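Birkcombe Neighbours Help Board
Laundry, Mending and Household

Fluffy bed socks going bobbly and flat, can they be saved?

Posted by heronsgate_6

Hello all, I hope this is the right section, apologies if it ought to be under Mending. I have a drawer full of those soft, fluffy knitted socks, the sort you wear in bed or padding about the house from September onwards, and I'm terribly fond of them. The trouble is the wash. They go in lovely and come out a little sadder each time, with the fluff gone flat in places and small hard bobbles on the heel. The ribbed tops seem to hold up much better than the feet, which puzzles me as they all go through the same machine together.

I've been washing them with the towels at 40, with a capful of softener because I thought it would help. They dry on the radiator in the hall. Most of the labels have long since been snipped out (they itch), so I can't tell you what they're made of.

My other question is about folding. My mother always rolled socks into a ball with the top of one pulled over the pair, and I do the same without thinking, but a lady at the wool shop told me it ruins the cuffs. Is she right? I'd be glad of any advice, however small.

Posted by Nostier

Hello heronsgate, you're in the right place, and you have my sympathy as I'm a devoted bed sock wearer too. I'm afraid the towels are your main culprit. Towels are rough old things when they're wet and heavy, and they rub against anything soft for the whole length of the wash. Fluffy yarn has a lot of loose little hairs standing up on it, and these get rubbed into bobbles or pressed down into mats. Your ribbed tops are most likely a smoother, tighter knit, so there's less for the towels to catch on.

What I do, after ruining a good many pairs, is this. Turn each sock inside out, so that the fluffy side is tucked away, and put them all in a mesh bag with a zip. Wash them at 30 on the delicates cycle with other soft things, and leave out the softener. I know it sounds backwards! It leaves a coating on the fibres, and after a few months I found mine were limp and rather greasy to the touch. If you think they may be real wool, go cooler still and use a proper wool wash.

Then give them a good shake while they're damp, turn them the right way out and dry them flat on a towel, well away from the radiator. Mine go on top of the airer overnight. Once dry, a soft baby brush will lift the fluff again, and you want to go gently and in one direction. I have one pair from Rakska that I've worn for 6 winters on this routine, and although they've thinned at the heel they are still perfectly cosy.

When you sort them, spread them out one at a time on a plain cloth in a good light and look at the foot first, either side of the middle, where the fluff tends to go pale and tired.
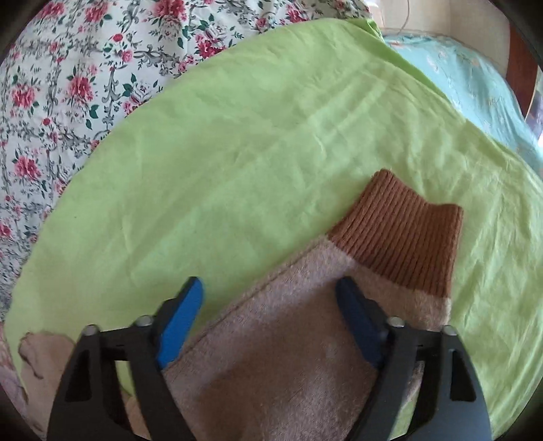 Fluffy foot, ribbed brown cuff. The paler bit of fuzz in the lower part is the sort of patch to look for.

A patch like that isn't the end of a sock by any means. Brush it, and if it's still thin when you hold it up to the window, run a few rows of matching wool through the back before it turns into a hole. Do look along the seam where the cuff joins as well, as that's the other place mine give way.

On the folding, I'm with the lady in the wool shop. Lay one sock on top of the other, fold them in half and then in half again, and stand them up in the drawer. The balled ones always end up with one cuff baggier than the other — you'll have noticed it, I expect, when one sock creeps down in the night and its partner stays put.

Posted by tealtin27

Just get a bobble shaver, mine was cheap and does the whole drawer in no time. Keep it off the ribbed part though, I went through a cuff that way. I still ball mine up and they're fine.

Posted by Mac Mathúna

Agree with nearly all of Nostier's answer, but I'd hand wash anything you really treasure. 2 minutes in a basin of cool water, squeeze, don't wring, then roll it in a dry towel and press down on it with your forearms. You'd be surprised how much water comes out.

And heronsgate, do try the inside of a label stub if there's any left in the seam. Sometimes there's just enough printing to make out whether it says 100 per cent polyester, in which case you can relax a bit about shrinking and only worry about the heat.

Posted by heronsgate_6

Thank you all so much, this is far more than I'd hoped for. I've ordered two mesh bags and the towels are going in on their own from now on. I found a stub in one pair but all I can read is the size! Will have a go with the brush this evening and let you know how the heels come up.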